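Moved into a small kitchen, counters full already – how do you decide what stays out?

Posted by Bernadette Quinlan in Home & Kitchen

Hi all. In December I moved from a house in Burkdale to an apartment with a kitchen you could cross in two steps, and I am losing the fight with my counters. I cook most nights, I bake a little, and I like having things where I can grab them. But there's one corner by the wall where everything ends up and it drives me nuts.

Pictures of what I'm working with:
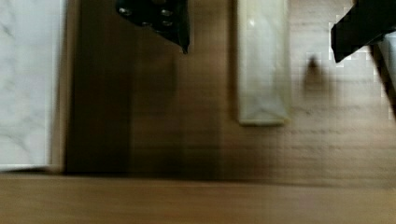
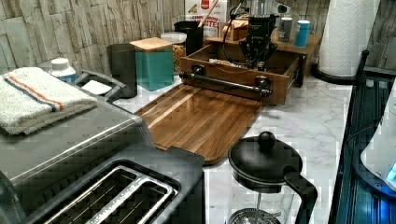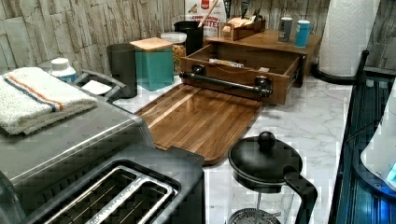
What I've tried so far

First I bought a two-tier shelf from Stellis, the kind that's supposed to double your space. It wobbled and I sent it back. Then I put the granola and the coffee stuff up in a cabinet, and within a week it was all back down again because I'm short and I hate the step stool.

What I can't change

I rent, so no drilling into the tile. There are two outlets on that whole side and one of them is behind the fridge. The cabinets are deep but there's only one drawer, and it sticks. My lease runs another 17 months, so I don't want to spend a fortune either.

So how do you all decide what gets to live on the counter? Is there a rule, or do you just go by feel? And is it bad to keep stuff on top of the toaster? My sister says yes and she was pretty loud about it.

Reinhold Fuchs
Your sister's right, take the towel off. A toaster vents straight up and that top gets hot enough to scorch cloth if you forget and push the lever down. I'd move the bottle away from it too, plastic doesn't belong near that. Hang the towel on the oven door or one of those over-the-cabinet bars (no drilling, they just hook on). That's five minutes and a couple of bucks.

For the rest I don't have a system. My wife does and I'm not allowed to touch it.

Preben Kragh
I lived in 322 square feet for six years with a partner who bakes, so I have opinions!

What worked for us was emptying the counter completely. I mean everything, into boxes on the floor or the couch. Then you cook like normal, and whenever you need something you take it out of the box and it gets to stay on the counter. After two weeks, whatever is still in the boxes goes in a cabinet or out the door. We found out we used the toaster every single morning and the blender maybe twice, and the blender had been sitting in the best spot for years.

Some other stuff in no special order:

Put things next to where you use them, even if it looks odd. Our salt lived on the windowsill because that's where the stove was.

Square canisters beat round ones. You've already got one square one in there, the teal one, so if you buy more I'd go that way. They sit flush against each other and against the wall and you lose less space in between.

One crock for spoons and spatulas, and when it's full it's full. I took ours down to the spoons we liked and gave the rest to my nephew, who was moving out and owned one fork.

The wall side of a deep cabinet is useless unless you have bins. Get long ones with a handle on the front and pull them out like drawers. Ruddock makes some, but the dollar store ones held up just as well for me. That also helps with being short – keep the bins in the bottom cabinets and leave the high shelves for the turkey platter.

About the sticking drawer: rub a candle stub along the runners. If it's still bad, pull it all the way out and look for a screw that's backed out. Ours had one, and a takeout menu from a place called Noniver jammed down behind it.

I wouldn't buy another shelf until you've done the boxes. We bought three organizers before we'd gotten rid of anything and all of them ended up in storage.

Bernadette Quinlan
Thank you both! Towel is on the oven door now and I have texted my sister that she won. I'm starting the boxes tonight. Preben, did you count spices as one thing or did each jar have to earn its way back?

Preben Kragh
Each jar. It was painful. We had four paprikas.

Lutz Strobel
get a bread box and put the toaster in a cabinet when your done with it, frees up half the counter. let it cool first

Detlef Rathjen
I tried putting mine away like Lutz says and gave up after a month. If you make toast every day it's one more chore before coffee. I'd leave it out but slide it forward from the wall and out from under the cabinets while it's on, and empty the crumb tray now and then (unplug it first). Mine hadn't been emptied since we moved in and I could have breaded a chicken with it.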